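How to Find a Hidden Water Leak Using Your Meter

My water bill jumped in May and I had no idea why. No puddles, no drips, nothing! So I taught myself to read the meter properly, and it's so easy I wish I'd done it years ago. You need a flashlight, a pen and a couple of quiet hours.

First, find your meter. Mine sits in a box near the curb, under a lid marked Dascombe. Lift it slowly (spiders love it in there) and wipe the glass. Look for the leak indicator, a little triangle or star on the dial that turns when even a tiny bit of water goes through.

Now shut off everything in the house — faucets, washing machine, ice maker, sprinklers. Go back out and watch that indicator. If it's still creeping around, water is going somewhere.

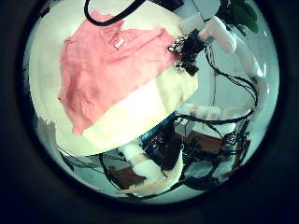
Reece Lambert: My indicator rocked back and forth but the numbers never changed. I panicked for a whole evening before the utility told me it was just pressure moving in the street main. Do the timed test before you call anyone.

Good point, Reece, and the timed test is the next step. Write down every digit on the meter, including the ones after the decimal. Leave the water off for 2 hours, then read it again. Mine had gone up by 14 gallons, which made me feel slightly sick.

Next, figure out which side of the house valve the leak is on. Close the main valve where the pipe comes indoors and look at the meter again. If it stops, the leak is inside. If it keeps going, it's in the line under your yard, and you'll probably want a plumber for that one.

For inside leaks, start with the toilets. Put a few drops of food coloring in each tank, wait without flushing, and check the bowl. Color in the bowl means the flapper is leaking. I have three toilets and of course it was the one I never use. 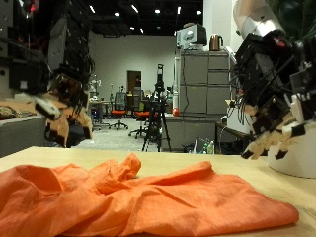 OLTNESS, May — I swapped the flapper for a Rind one from the hardware store, ran the two-hour test again, and the meter didn't budge. If yours still moves, check the water heater relief valve and any outdoor spigots next.

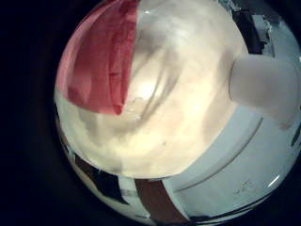

Blurry cream-colored surface up close, with a salmon-red piece at upper left

Keep both readings in case your utility gives credits for repaired leaks. Mine wanted the receipt for the part too.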